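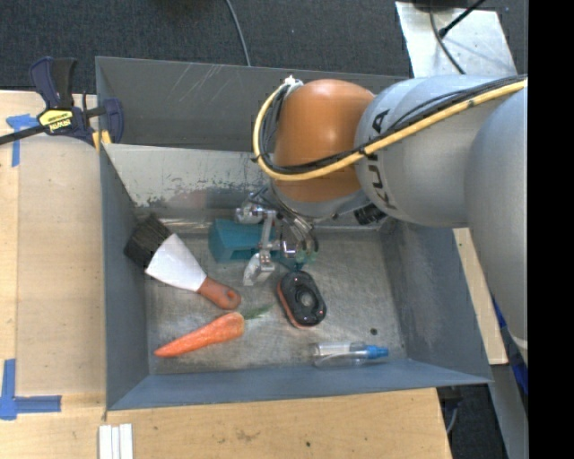
Bin picking cell, mixed items. Arm over the bin, clamp at the corner.

Fixed bin in a picking cell: what should we be writing down and checking?
Posted by Ifor Probert, Jan 14, 2021

I look after a small picking cell with a KUKA arm and a metal bin on a wood table. The bin has sloped sides and a bare metal floor. The items are deliberately mixed: a brush, a carrot, a plastic bottle, a few other things. The bin is held with an IRWIN bar clamp at the corner and the table has blue tape marks on it.

Up to now only two of us have used it and we kept the rules in our heads. From next month there will be 6 people on it in turns, and our safety person at Jovville wants a written procedure before that happens. She is fine with something short but she wants it to refer to the proper standards.

What I need to know:

Which standards apply to a cell like this? I have read parts of ISO 10218 but it seems to be written for factories.

Is a bar clamp acceptable for holding the bin, or does it have to be bolted?

Who is allowed to reach into the bin to move things, and what state does the robot have to be in?

What do other people do about the cables on the outside of the arm? Ours run around the wrist joint in a loop and I would like a check for them that people will really do.

We have fencing on three sides and a gate with an interlock on the fourth. Speed is limited in the program but not in the safety controller.

Costel Kos
Replied the same day

ISO 10218 is the right place to start. Part 1 is for the robot itself, which is the manufacturer's job. Part 2 is for the system and integration, and that is you. It doesn't matter that you are not a factory. If you put the arm, gripper, table and bin together, then you are the integrator. In the US the matching document is ANSI/RIA R15.06. Use ISO 12100 for the risk assessment method.

The first thing I would fix is your last sentence. A speed limit in the program is not a safety function. Anyone can edit the program, and a program can have a mistake in it. If your risk assessment depends on the arm being slow, the limit has to be in the safety configuration, with a password, and the checksum written in your log. If it is fully fenced and the interlock works then you may not need a speed limit for the people at all, only to protect the equipment. Decide which one it is and write that down.

For reaching into the bin, our rule is one line long. Gate open means drives off, and the person inside has the key or the padlock. Pausing the program is not enough. A paused program can be restarted from the pendant by someone who can't see your hands.

If somebody has to be inside with power on, for teaching, that is manual reduced speed (250 mm/s or less at the tool) with the enabling switch in the hand of the person who is inside. Only trained names on that list. We have 38 people with building access and only 3 on the teaching list.

On the clamp: the standard will not tell you bolts or clamp. You have to show that the bin can't move in a way that creates a hazard. Push down and sideways on the rim as hard as the arm could at its force limit and see if it shifts.

Ifor Probert
Comment on the above

Thanks. The speed limit was only there to save the gripper, so I will say so in the document and rely on the gate. Will do the push test.

Ivone Medeiros
Replied two days later

I agree with Costel on the gate. Adding what we do at Zarell for the daily check, which takes about five minutes. It is on a card at the gate and the first user of the day signs it.

Before power on
Clamps tight, checked by hand. Bar and handle not in the path of the arm.
Bin lined up with the tape marks. If it is off the marks, do not run. Move it back and run the corner touch points at low speed.
Cable loop at the wrist: all ties present, no rubbing, no flat spots. Look at it with the wrist at both ends of its travel as well as at home.
Fingertips seated, no splits.
Nothing on the table that is not on the list.

After power on
Open the gate, confirm the drives drop out.
Press each stop button once a week. Write the date and initials.
One slow cycle with the bin empty.

The cables are the item people skip. External cables catch on the bin rim when the wrist turns over, mostly when someone has added a new pick angle near a wall. So our other rule is that any new pose within 2 inches of a bin wall gets run at reduced speed first, with a second person watching the cables and not the gripper.

On tape: write in the procedure what each mark is for. We had old marks left on our table from an earlier setup and in November a new user lined the bin up to the wrong ones. The arm pressed into the wall and stripped the paint. Pull up any tape that is no longer used.

With real food in the mix, put a change date on it. A soft carrot leaves juice on the floor of the bin and then the grip results mean nothing. Bottles should have the cap on and be empty, unless water is part of the test.

Tudur Pritchard
Replied the following week

We just bolted ours. Never had a problem.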